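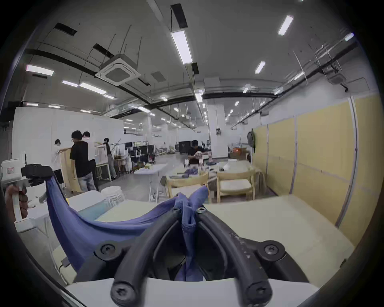 Slide 1. A blue-violet knit garment held at two points above a pale tabletop.

Good morning, and thank you to the Mondonwood Institute for the invitation. My subject is the folding of knit garments as it is taught in linen rooms and garment stores. I speak on behalf of the Jornano training section, and the material was prepared jointly with Kazimiera Jabłońska.

Begin with the sag. Ask the audience to look at the long curve of the cloth between the two points where it is held. A knit gives under its own weight, and a woven shirt of the same size gives far less. Our written procedure, Derkell sheet 13, was drafted for woven goods and was applied to T-shirts without change until June. Pause here.

The small gathered fold at the grip matters as well. A pinch taken too deep carries a crease into the finished stack. The sheet now asks for a shallow hold close to the seam.

Mention the return figures briefly: 522 garments inspected, out of a store of 700. The full table is in the handout and need not be read aloud.

Next slide.

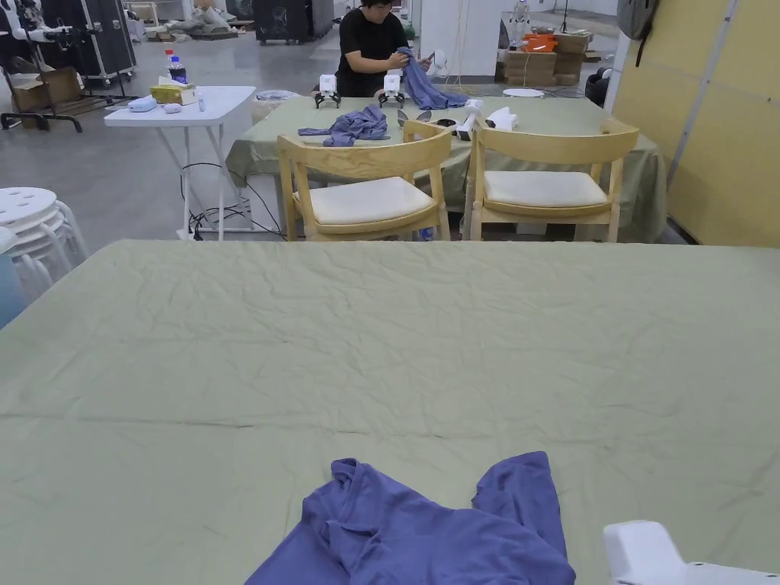 Slide 2. T-shirt spread on a green table cover, collar toward the near edge; folding under way at the table beyond.

Allow the audience a moment before speaking.

The shirt on the near table is spread roughly flat, and the collar and shoulder area is still bunched. In our terms this is an unprepared garment. The procedure has three stages: lay, square, fold. Squaring means drawing the shoulders out until the collar lies open, then bringing the side seams parallel. Trainees tend to hurry this stage, and the error is carried through every later fold.

Note the table cover. It shows creases and fold lines of its own. Waldemar Makowska has argued for some years that covers should be pressed before each session, and the revised sheet adopts his view. A soft cover does keep a knit from sliding, and we would not wish to give it up. Bare tops remain acceptable for heavier goods.

Turn to the far table. The person there is folding with the garment held up in front of the chest. This is the method most people learn at home, and it is quick. For storage on open shelves we prefer the table fold — the width of the stack is easier to control. The Ugwu store permits both, and I would ask that questions on this point be kept for the discussion.

If time is short, omit the next paragraph.

Chairs: the sheet calls for standing work when squaring and permits seated work when folding. Chairs should be pushed in when they are not in use.

Close by referring to the handout, page 2, for the revised sheet. Comments on the wording should reach the training section by 28/12/2020.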